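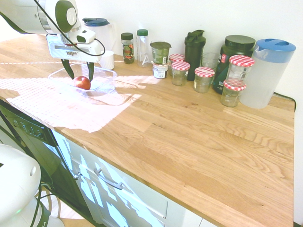 Orell, August

Good afternoon, everyone, and thank you for coming in out of the heat. I have been asked to talk for ten minutes or so about what it's like to mentor a student in a hospital research office, and I warn you I have never once finished on time, so please feel free to wave at me.

(Pause. Let the people at the back find chairs.)

I'll start with our summer program, the one we run with the Inuro clinic. We take undergraduates for 10 weeks, and this year we had six of them. Most had never read a patient chart, and a couple had never set foot in a hospital except to visit a grandparent. I love that, I really do. They ask why the form has two boxes for the same thing, and you go to explain it and find you can't.

Slide two: the sleep survey. This was the big student project. We had 2,741 paper questionnaires from older adults, sitting in file drawers, and the question was whether people who nap in the afternoon report worse nights. The students typed them in, checked each other's typing, and argued (loudly, in my hallway) over what to do when somebody had written "it depends" next to a yes or no question. I let them argue. They settled on a separate code for it, wrote down the rule, and stuck to it all summer.

Mention here that the results are still being checked, so please don't quote anything from me on naps!

Slide three: what mentors need. Time, mostly – more than you have. I set aside four hours a week for each student, and I would tell any new mentor to put those hours on the calendar before the student arrives. Read their drafts on paper if you can. Tell them early when a plan is too big. Mine always are too big, and so were mine when I was their age, come to think of it.

(If running long, skip the Gratum story and go straight to funding.)

The Gratum story: our poster session there, the printer lost half our order, and the students gave their talks from a laptop balanced on a radiator. They had the best crowd in the room.

Slide four: funding. The Hodžić fund pays the student stipends and the bus passes. Applications go through the research office, and the form is short. Ask your department head to sign it before you send it.

Questions next, and then there's coffee by the door.

Comments

napping_in_ward_4: Was in the audience. She did run over. Worth it.

Gradmom: Do students need a science major to apply?

bikes2lab: My mentor never blocked out the hours and it showed. Good advice.

Related

Getting ready for your first poster session
Reading a consent form with a new student
Summer stipends: how to apply
Notes from the Inuro clinic open house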